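Sort by Color First

Most advice on sorting colored shape blocks starts with shape. The blocks come out of the bag, the circles go in one pile, the triangles in another, and color is left as a second exercise for later in the week. I think the order is wrong, and that the usual work surface makes the error worse.

My position comes from running a toy lending library with 47 block sets in circulation. Each set is checked on return, and the check is a sort: every piece goes on a board, is grouped, compared with the card in the lid, and packed. I have done this on most Thursday evenings for four years. The children who borrow the sets do much the same task with less paperwork.

A color sort is a single-pass operation. Yellow is read at a distance, in any orientation, with half the piece covered by another piece. Shape is read only when the right face is presented. A cylinder on its side and a hexagonal prism on its side are easy to confuse from across a table, and a triangular prism lying on a rectangular face shows a slope from one direction and a plain wall from the other. To sort by shape, the sorter has to stand each piece up first. That is two operations, and a three-year-old who has been told it is one will get some of them wrong for reasons unrelated to knowing what a triangle is.

Dragica Kolev, who wrote the shelving notes our library still uses, disagreed with me on this for a long time. Her argument was that color sorting teaches the child to ignore the property that makes the pieces different from ordinary bricks. A red star and a red square end up together, and the star might as well not be a star. I accept the point as far as it goes. It applies to a sort that stops at color. If color is the first pass, each group that remains is small, and the shapes inside it stand next to each other where the difference is plain. A green cylinder beside a green star is a better lesson in shape than a cylinder beside three other cylinders. The color is held constant and the outline is the only thing left to compare.

The packing check supports this. In the Cedau sets, where the lid card lists pieces by shape, I routinely have to go over the board twice. In the Nkuna sets, where the card lists them by color, once is usually enough. The pieces are close to the same size and the bags are the same. I changed the cards on 2 of the Cedau sets in October and those now go as quickly as the others. I have not changed the rest, mainly on account of the laminator.

The second matter is the board. Blocks are commonly sorted on whatever is available: a rug, a patterned play mat, a tray with a printed grid. All three are poor. A rug tips the narrow pieces. A patterned mat puts color behind color, and the blue pieces in particular vanish on anything with blue in it. A tray with compartments decides the number of groups in advance, and the child fills compartments instead of looking at blocks.

A plain light wood board does none of this. Maple is my preference. The grain is faint enough not to compete with the pieces, the surface is hard enough that a star will stand on its end face, and every common block color separates from it well, yellow being the weakest. Darker woods are kinder to yellow and worse for everything else. Seams between planks do no harm if they are flush. A proud seam will rock a cylinder, and should be scraped down before the board is used at all.

Blagoje Mujić makes ours and would like them to have a raised lip. I have declined it twice. A lip stops a piece from rolling off, and it also stops a forearm from sweeping the board clear into the bag, which is how every session ends. With the pieces standing on flat faces there is little rolling to prevent.

Spacing deserves more attention than it gets. Groups should be loose, with a hand's width of bare wood between one and the next, and pieces within a group may touch. Where groups drift together the sort has to be read again from the start. Adults tend to line the groups up in rows. I would leave them as clusters, since a row invites a new piece at the end whether or not it belongs there, and a cluster has to be looked at.

Skiltico sells a sorting mat with colored circles printed on it, and I am asked often whether the library should buy some. My answer is no. The printed circle does the first pass for the child, and the first pass is the one they can already do well. The money is better spent on replacing the missing green stars, of which we are short in four sets.
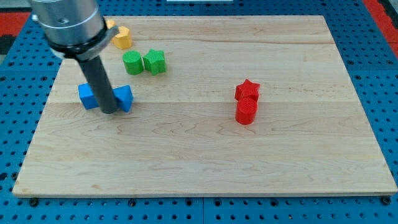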